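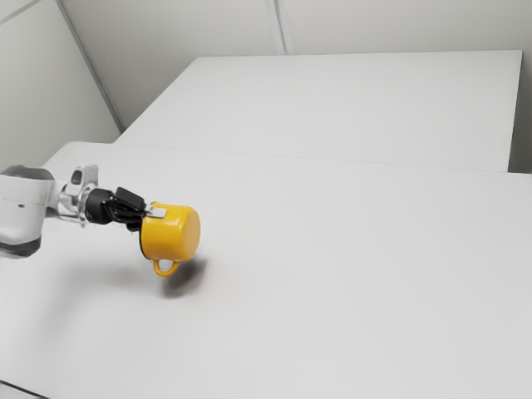
Filed under: Talks / Pharma partnering

Thanks. I have 15 minutes, so I'm skipping the slide with the map on it.

I was asked to talk about how a small biotech should pick a big partner. I'd like to talk about whether it should, and when.

Start with Galberg. Most of you know the press release. Early-stage antibody program, deal with Undholm, headline value of 511 million. (Pause.) Ask what was paid on signing. It was 10. Everything else hung on milestones, and the largest of those sat after approval, in a market that Undholm alone would decide whether to enter.

I'm not saying it was a bad deal. Galberg needed the cash by January and had one other offer. I am saying that 511 is a number for newspapers.

Next point - control. Read the clause on "commercially reasonable efforts." Read it again with someone who has sued over it. Mārtiņš Eglītis went through the Sarance contract with me line by line, and his view was that Undholm could have parked that compound for nearly four years without breaching anything. I thought he was exaggerating. Then I read the schedule.

Joint steering groups: equal votes, they tell you. Look for who breaks a tie. At Sarance it was the partner's head of research, every time, on everything but the publication of safety data.

Slide with the two columns. Don't read it out. Left side is what Mets asked for, right side is what they got. The one they fought hardest for was the return of rights on termination, with the data and the leftover drug supply included. 60 days to hand it over. Kadri Kazlauskienė ran that negotiation and she'll tell you it cost them part of the upfront. She'd make the trade again. I think I would too, though we haven't seen it tested - Mets is still in the deal.

What partnering people will say: "We see ourselves as an extension of your team." Fine. Ask how many programs they gave back last year, and ask to speak to two of the companies that got them back. If they can't give you names, write that down.

Skip the royalty slide if we're over.

Questions. Somebody will ask about option deals. Short answer: you're being paid to wait, so check how much.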